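20 October 2021

Woke at 6 with the choir piece already going in my head, the alto line, which isn't even my part. Uzma Shaikh has moved me down to second tenor for the Warkholm concert on the grounds that I am "reliable," a word I have heard before from people about to give me something dull. In the Rathnayake I sing the same note for most of two pages. I practiced it in the shower and I believe I have it.

Letter from the water company, who think I owe them $367. In September it was $157 and I was away for half of it. Called, was held through a lot of pan pipes, and got a pleasant young man who asked whether I might have a leak. I said I'd have noticed. He said people often don't. We left it there, and I spent the next hour lying on the bathroom floor with my ear to the pipes like a safecracker. Heard Gillespie Baxter's radio next door, quite clearly, and learned that rain is coming.
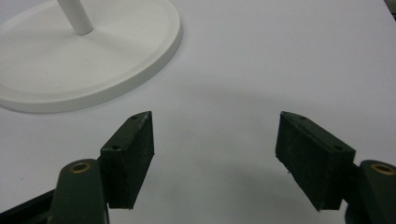
Lunch was the end of the lentils. They have been ending for days. I added a lemon, then some mustard, then gave up and had toast.

Kamrul Gazi came by at two to return the ladder he borrowed before his daughter was married. She has a child now. He stayed for tea and told me his plan for the hedge, in full, with gestures, and then left with my good shears. I suppose I'll see them again when the child starts school.

Went to rehearsal in the evening. Catinca Vasiliu had a cold and sang anyway, and by the break the whole back row was leaning away from her like grass in the wind. Habibur Chowdhury wants us to do the Trernurum without sheet music. He has said this every fall since he took over as conductor, and every fall we get as far as the second verse and start humming.
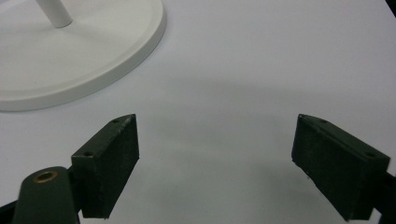 Uzma stopped me on the way out and said my note was a little flat. Which one, I asked. There's only the one, she said.

Home in the rain, as forecast by Gillespie's radio. The kitchen tap is dripping. I have put a bowl under it and am not going to call that young man back tonight. Must buy lemons, and ask Kamrul about the shears before the hedge gets them.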